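The fruit club

In August the engineering school in Zurka is very quiet, but one bedroom there is busy until nine in the evening. The student club Drodton is preparing for the Papadakis Cup, where a robot must tidy a room that it has not met before.

The club has seven members. Their task this month is to put soft toy fruit in a basket. 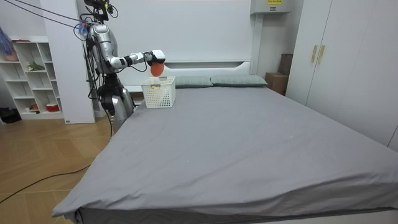 The arm over the basket during practice.

"A bed is more difficult than a table," says Kosmas Antoniadis, who leads the club. "The sheet moves, the toy moves, and the mattress also moves a little." The students have recorded 394 attempts until now, and they read the notes of each one together.
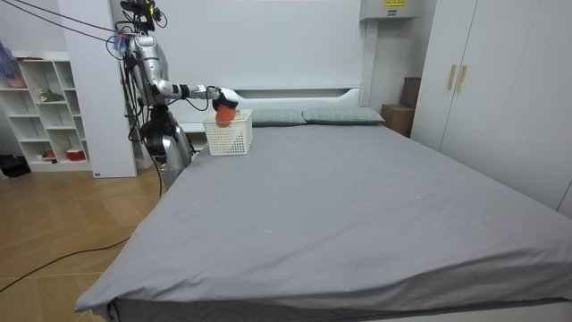

The orange toy at the basket, with the pillows behind.

Theano Bakalis, a second-year student, writes the part of the program which chooses the fruit. She asked for different shapes on purpose. The banana is long and curved, and the durian is wide, so the fingers must approach each of them in another way. 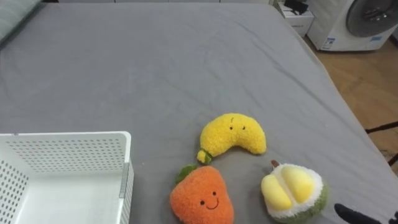 A rule about hands

In the competition a team has three minutes, and no student may touch the toys after the start. Drodton lost 32 points last year for this reason. Now everybody keeps their hands in their pockets, also in practice. 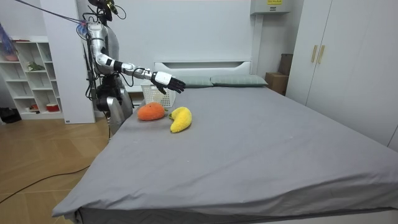 Open hand above the mattress, with the orange and the banana on the sheet.

The small firm Zundeo pays for the travel to the final. Before that, Bakalis wants to repeat the whole task with a blanket on the bed.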